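Comparing Two Hose Fittings for Low-Pressure Water Lines

Project report, spring term

1. Purpose

The project compared two push-on fittings, the Truston and the Drondex, for use on half-inch rubber garden hose. We wanted to know which one leaks less after repeated coupling. Both were bought new from Zakalia, a local hardware supplier.

2. Method

Each fitting was coupled and uncoupled by hand on the same brass tap. Water was collected in a tray under the joint and weighed at the end of every run. The O-rings were not greased. Tap pressure was read before each run, and any run that started outside the set range was repeated.

The Truston went through 929 cycles and the Drondex through 736, when its collar split. Notes were typed up in the project room in April.
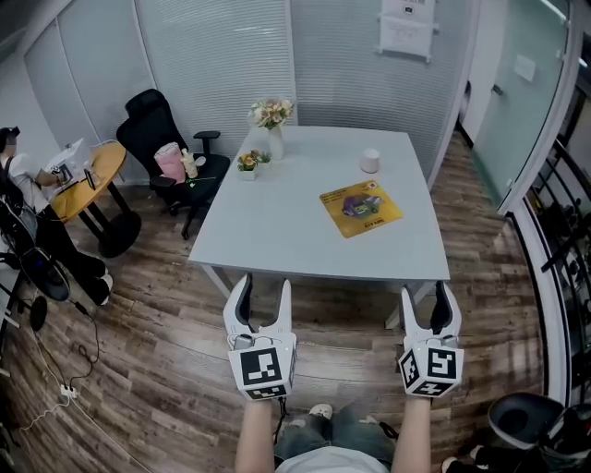

3. Results

Total water collected was 2,572 g for the Drondex and 71 g for the Truston. Most of the Drondex loss came in the last runs before the split.

4. Limits

Only one fitting of each make was tested, and only with cold water. A second Drondex should be run before the collar is blamed. The hose end was trimmed once, after the Truston runs.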